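Whitlock Plastic Key Tags, Assorted Colors: A Review After Too Many Keys

I have bought three kinds of key tag in my life and regretted two of them. The Whitlocks are the third.

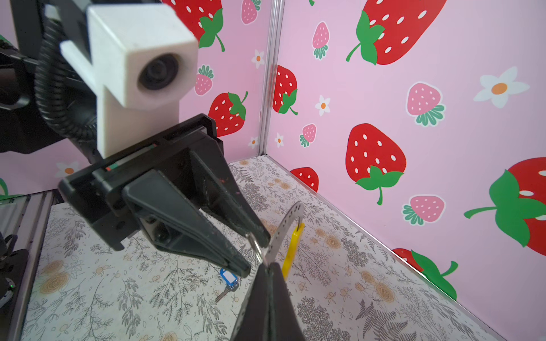
I came to them the way most people do, by standing at a back door in the rain trying one silver key after another. Our house has a side gate, a shed, a bike lock, a mailbox and a filing cabinet whose key I am fairly sure opens someone else's filing cabinet. All of these keys are small and silver. Until May they lived together in a mug.

The tags are the plain kind you remember from the front desk of every motel and the back office of every school. Plastic body, a paper label under a clear window, and a split ring. They come in a tub of 200, which is a silly number for a private household, but the smaller pack was out of stock and I told myself I'd share. I have not shared. I have tagged the suitcase, the spare suitcase and a thermos.

Colors are good. The yellow and the blue are properly yellow and properly blue and you can tell them apart in a dim hallway, something I could not say for the Gornar tags I had before, where the green and the blue were the same color with different ambitions. The red runs a little orange. There is also a clear one, for people who want to lose the tag as well as the key.

Getting the label in takes a fingernail. You pop the window at one end, slide the paper out, write on it, slide it back, and press until it clicks. The first few I did were fine. By the twentieth my thumb had gone on strike and I was using a butter knife. Write with a ballpoint or a fine marker and let it dry first, or the side gate becomes the smide gate, and you'll know what it means but your guests won't. You get maybe ten letters before you have to start abbreviating. SHED fits beautifully. DOWNSTAIRS BATHROOM WINDOW does not.

Now the rings. The split rings are small and silver and stiff, and opening one is the same minor humiliation it has always been. I broke a nail and then resorted to a staple remover, whose jaws fit the gap as if made for it. Once a key is on, it stays on. I have dropped the shed key down the porch steps more times than I'd like to put in writing and it has never parted company with its tag. I can't say the same for the Gornars, which used a little plastic loop that snapped in cold weather and left me with a very nicely labeled piece of plastic and no key.

They are light, too. I wouldn't hang one on a car key, where it flaps against the steering column, but for anything that lives on a hook or in a drawer they're about right. On a pale patterned floor a bright tag is also much easier to find than a bare key, and I speak as someone who once spent an evening patting linoleum.

I did look at the fancier option. Totham makes a steel tag that you stamp yourself with a hammer and a set of letters. It's handsome and it'll outlive me. It also costs more than the shed lock, and I spell badly enough under pressure that I don't want it made permanent.

Gripes: the tub lid doesn't close properly once you've opened it, so mine is held with a rubber band. The paper labels are cut very slightly too wide, and 2 of mine had to be trimmed with scissors. And there are no spare labels, so if you change your mind about what a key opens, you're flipping the paper over and using the back. That gives you one change of mind per key.

Bought from Skultthorpe, the hardware place by the ring road, which keeps them on the bottom shelf behind the picture hooks. Four stars. The fifth is waiting for a lid that shuts.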